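Linach 장비 안내
홈 > 그리퍼 > 핸드헬드 > Parry

Parry 핸드헬드 그리퍼
손으로 들고 쓰는 평행형 2지 그리퍼, 손목 카메라 포함

상태: 판매 중 / 대여 가능
자료 갱신: 2025년 2월
작성: Seren Hughes, Linach 응용지원

개요

Parry는 사람이 손에 쥐고 방아쇠로 여닫는 그리퍼입니다. 로봇 팔에 다는 Skorametti 그리퍼와 같은 손가락을 쓰므로, 손으로 작업을 해 보고 나서 같은 손가락을 팔에 옮겨 달 수 있습니다. 손가락 형상을 고르는 단계, 카메라 위치를 정하는 단계, 시연 데이터를 모으는 단계에서 주로 쓰입니다.

이 페이지에는 제품 구성과 사양, 그리고 당사 시험실에서 Parry와 Skorametti, 그리고 Vorik 제어기를 같이 써 보고 정리한 비교 내용이 들어 있습니다. 비교는 판매용 점수표가 아니라 응용지원 쪽에서 쓰던 메모를 옮긴 것이어서 항목별로 분량이 고르지 않습니다.

구성품

본체(손잡이, 방아쇠, 링크부)
손가락 한 쌍, 표준형
손목 카메라와 고정 브래킷
카메라 케이블
손가락 교체용 육각 렌치
영점 게이지
운반 가방

Vorik 제어기는 포함되어 있지 않습니다. Parry만으로 쓸 때는 카메라를 컴퓨터에 바로 연결하면 됩니다. 손가락 간격 값을 같이 기록하려면 Vorik이 필요합니다.

주요 사양

구동 방식: 수동, 방아쇠와 링크
손가락 수: 2
최대 벌림 폭: 114 mm
카메라 케이블 길이: 3 m
링크 점검 주기: 개폐 3000회
손가락 색상: 진회색
관절부: 금속 부싱 삽입
연결: USB, Vorik 전용 커넥터

최대 벌림 폭은 표준형 손가락을 끼운 상태에서 안쪽 면 끝단을 기준으로 잽니다. 얇은 손가락을 끼우면 폭이 달라지므로 교체 후에는 영점 게이지로 다시 맞추십시오.

손가락

표준형 손가락은 각진 블록 모양이고 안쪽 면이 평평합니다. 상자, 책, 블록처럼 옆면이 나란한 물건은 면 전체로 잡습니다. 컵이나 병은 세로로 선이 닿는 정도로 잡히는데, 가벼운 것이면 문제가 없고 무거운 것은 잡은 채로 돌리면 축이 틀어집니다. 둥근 물건을 많이 다룬다면 오목형 손가락을 권합니다.

얇은 물건은 끝단으로 집습니다. 카드나 종이처럼 상판에 붙어 있는 것은 표준형으로 집기 어렵습니다. 모서리까지 끌고 가서 집는 동작이 필요하고, 이 동작을 많이 하면 손가락 아래쪽 가장자리가 먼저 닳습니다. 시험실의 손가락도 안쪽 가장자리가 가장 먼저 거칠어졌습니다.

안쪽 면에는 미끄럼 방지 패드를 붙일 수 있습니다. 패드를 붙인 상태와 붙이지 않은 상태의 데이터를 한 묶음에 섞지 마십시오. 카메라에 보이는 면의 색과 광택이 달라지고, 잡히는 위치도 조금 바뀝니다. 패드를 쓰기로 했으면 처음부터 끝까지 붙여 두는 편이 낫습니다.

손가락 선택 품목

표준형, 평면
오목형, 원통 물체용
얇은형, 좁은 틈용
긴 평면형, 깊은 용기용

긴 평면형은 끝단이 카메라에서 멀어집니다. 초점을 다시 맞춰야 하고, 방아쇠를 세게 당기면 끝이 조금 벌어집니다. 무게가 있는 물건에는 쓰지 마십시오.

링크와 관절

방아쇠의 움직임은 링크를 거쳐 양쪽 손가락에 똑같이 전달됩니다. 관절 구멍에는 금속 부싱이 들어 있습니다. 이전 판에서는 플라스틱 구멍에 핀을 바로 꽂았는데, 오래 쓰면 유격이 생겨 좌우 손가락의 끝이 어긋났습니다. 부싱을 넣은 뒤로는 그 문제로 들어온 수리 요청이 줄었습니다.

유격은 손가락을 완전히 닫은 상태에서 한쪽 끝을 손끝으로 가볍게 밀어 보면 알 수 있습니다. 반대쪽이 같이 움직이면 정상입니다. 민 쪽만 따로 움직이면 핀이나 부싱을 교체할 때가 된 것입니다. 윤활유는 쓰지 마십시오. 흘러나온 기름이 손가락 안쪽 면에 묻으면 닦아도 한동안 미끄럽습니다.

카메라

손목 카메라는 손잡이 앞쪽 브래킷에 고정되고, 손가락과 그 사이의 작업면을 함께 봅니다. 화각이 넓어서 가까운 링크부도 화면 아래쪽에 들어옵니다. 링크부는 초점 거리 안쪽에 있어 흐리게 나오며 이것은 정상입니다. 초점은 손가락 끝에 맞춰 출고합니다.

브래킷 각도는 조절할 수 있습니다. 각도를 세우면 손가락 사이가 잘 보이고 앞쪽 시야가 줄어듭니다. 눕히면 작업면이 멀리까지 보이는 대신 손가락 끝이 화면 아래로 내려갑니다. 당사에서는 양쪽 손가락 끝이 화면 중간보다 조금 아래에 오도록 맞춰 놓고 씁니다. 표시선이 브래킷 옆면에 새겨져 있으니 각도를 바꿨다면 그 값을 적어 두십시오. 나중에 Skorametti에 카메라를 옮겨 달 때 같은 각도로 맞춰야 합니다.

조명은 생각보다 영향이 큽니다. 밝은 색 상판에 위에서 바로 빛을 비추면 반사된 자리가 하얗게 날아가고, 노출이 그쪽에 맞으면 진회색 손가락의 안쪽 면이 거의 검게 나옵니다. 이런 조건에서는 자동 노출을 끄고 손가락 끝을 기준으로 고정하는 것이 좋습니다. 조명을 옆으로 옮기거나 확산판을 대는 것도 방법입니다. 어두운 상판에서는 반대로 손가락 윤곽이 배경에 묻힙니다.

비교: Parry와 Skorametti

두 제품은 손가락과 카메라 브래킷이 호환됩니다. 차이는 구동과 무게, 그리고 사람이 힘을 느끼는지 여부에 있습니다.

잡는 힘
Parry는 방아쇠를 당기는 손의 힘이 그대로 손가락에 갑니다. 부드러운 물건을 잡을 때 쓰는 사람이 힘을 조절하기 쉽습니다. Skorametti는 모터로 움직이고 힘을 설정값으로 제한합니다. 설정을 낮게 잡으면 무거운 물건을 놓치고, 높게 잡으면 종이컵이 눌립니다. Parry로 모은 시연을 Skorametti에서 재생할 때 가장 많이 손을 대는 부분이 이 설정입니다.

여닫는 속도
손으로 하면 빠릅니다. 익숙해진 사람일수록 물건에 닿기 직전에 급하게 닫는 버릇이 생기고, 모터 그리퍼는 이 속도를 따라가지 못합니다. 재생을 목적으로 하는 시연이라면 닫는 동작을 의식적으로 천천히 하십시오. 처음 쓰는 사람의 데이터가 오히려 재생이 잘 되는 경우가 있었습니다.

접근 각도
손에 든 Parry는 어느 방향으로든 기울일 수 있습니다. 팔에 단 Skorametti는 관절 한계가 있고, 상판 가까이에서 손목을 눕히면 팔꿈치나 손목 하우징이 먼저 닿습니다. 시연할 때 손목을 너무 눕히지 않는 것이 좋고, 상자나 가구가 옆에 붙어 있는 자리에서는 특히 그렇습니다. 당사에서는 작업 범위를 상판에 테이프로 표시하고 시작합니다.

좌우 정렬
둘 다 링크로 좌우가 맞물려 있어 물건이 한쪽에 먼저 닿으면 그쪽으로 밀립니다. 손으로 할 때는 사람이 무의식적으로 위치를 따라가 주기 때문에 물건이 거의 밀리지 않습니다. 팔에서는 그대로 밀립니다. 가벼운 빈 상자를 잡을 때 차이가 가장 잘 드러납니다.

피로
장시간 작업에서는 Parry 쪽이 불리합니다. 손잡이보다 앞쪽이 무거워 손목에 부담이 갑니다. 카메라 케이블을 팔뚝에 한 번 고정해 두면 당기는 느낌이 덜합니다. 시험실에서는 20분마다 손을 바꾸거나 쉬는 것으로 정해 두었습니다.

비교: Vorik 제어기 사용과 미사용

Vorik은 손가락 간격, 방아쇠 위치, 카메라 영상을 같은 시각 기준으로 기록하는 상자형 제어기입니다. 없이도 Parry를 쓸 수 있고, 영상만 필요한 작업이라면 없는 편이 준비가 간단합니다.

제어기 없이 영상에서 손가락 간격을 계산하는 방법도 시험했습니다. 밝은 상판에서 손가락이 또렷하게 보일 때는 쓸 만했습니다. 물건이 손가락 끝을 가리거나 한쪽 손가락이 그늘에 들어가면 값이 튀었습니다. 바닥에 생긴 손가락 그림자를 손가락 가장자리로 잘못 읽는 경우도 있었습니다. 간격 값이 중요한 작업이면 Vorik을 연결하십시오.

Vorik을 쓸 때는 기록을 시작하기 전에 손가락을 완전히 닫았다가 완전히 벌려 주십시오. 이 동작으로 양 끝 값을 읽습니다. 이 과정을 빼면 이전 작업에서 저장된 값이 그대로 적용되고, 그 사이 손가락을 교체했다면 간격이 틀리게 기록됩니다. 제어기 화면에는 별도의 경고가 나오지 않습니다. 이 점은 다음 펌웨어에서 고칠 예정이며 배포는 5월로 잡혀 있습니다.

빈 상태 기록

물건을 잡기 전에 아무것도 없는 작업면 위에서 손가락을 벌린 상태를 짧게 기록해 두십시오. 나중에 노출, 브래킷 각도, 손가락 종류를 확인할 때 이 부분을 먼저 봅니다. 당사에 문의하실 때도 이 기록이 있으면 답변이 빨라집니다. 손가락 끝이 화면에서 같은 높이에 있는지, 안쪽 면이 보이는지, 작업면의 무늬가 뭉개지지 않았는지를 보면 됩니다.

작업면의 부스러기는 미리 닦아 주십시오. 얇은 물건을 집을 때 손가락 밑에 끼면 끝이 들리고, 안쪽 면에 눌려 붙으면 흠집이 납니다.

관리

손가락은 마른 천으로 닦습니다. 끈적한 것이 묻었으면 물을 조금 적신 천을 쓰고 완전히 말린 다음 사용하십시오. 알코올은 패드의 접착면을 약하게 합니다.

개폐 횟수는 Vorik에 연결했을 때 자동으로 누적됩니다. 단독으로 쓸 때는 작업 일지에 적어 주십시오. 점검 주기가 되면 핀의 고정 상태, 부싱의 빠짐, 손가락 나사의 풀림을 봅니다. 안쪽 면의 긁힘은 성능에 큰 영향이 없지만 가장자리가 뜯겨 나갔다면 얇은 물건을 집을 때 걸리므로 교체를 권합니다. 손가락은 한 쌍으로 교체하십시오. 한쪽만 새것으로 바꾸면 마찰이 달라 물건이 돌아갑니다.

보관할 때는 손가락을 조금 벌려 둡니다. 닫아서 고무줄로 묶어 두면 스프링이 약해집니다.

호환되지 않는 것

구형 Parry의 손가락은 나사 간격이 달라 현재 본체에 맞지 않습니다. 구형 브래킷은 끼울 수는 있으나 카메라가 손잡이 쪽으로 치우쳐 링크부가 화면을 많이 가립니다. 타사 카메라를 쓰시려면 브래킷 도면을 요청하십시오. 도면은 무료로 보내 드리며 조립 상태에 대한 보증은 하지 않습니다.

대여와 시험 사용

구입 전에 Parry와 Skorametti를 함께 대여할 수 있습니다. 두 제품을 같은 물건, 같은 상판, 같은 조명에서 써 보시기를 권합니다. 대여품에는 표준형 손가락이 끼워져 있고 다른 손가락은 신청서에 적으시면 같이 보내 드립니다. 대여용 손가락은 여러 곳을 거친 것이라 표면에 사용 흔적이 있습니다.

반납할 때는 패드를 떼지 말고 그대로 보내 주십시오. 떼는 과정에서 면이 상하는 일이 잦습니다. 기록한 데이터는 Vorik에서 직접 지우고 보내셔야 하며, 당사에서도 입고 후 한 번 더 초기화합니다.

주문 시 적어 주실 내용

주로 다루는 물건의 모양과 크기
손가락 종류
Vorik 연결 여부
함께 쓸 로봇 팔의 플랜지 규격(Skorametti를 같이 주문하는 경우)
왼손 사용 여부

방아쇠는 양손 공용이지만 케이블이 나오는 방향은 출고 때 정해집니다. 왼손으로 쓰실 분은 꼭 적어 주십시오.

관련 품목

Skorametti 로봇 팔용 그리퍼
Vorik 기록 제어기
Parry 손가락 교체 세트
부싱 및 핀 수리 세트

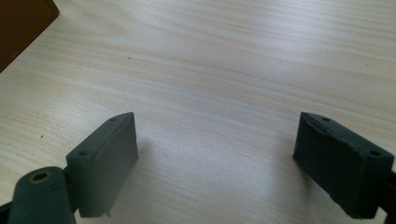 밝은 나무 상판 위에서 손가락을 벌린 핸드헬드 그리퍼. 왼쪽 아래 관절부에 황동색 링이 보인다.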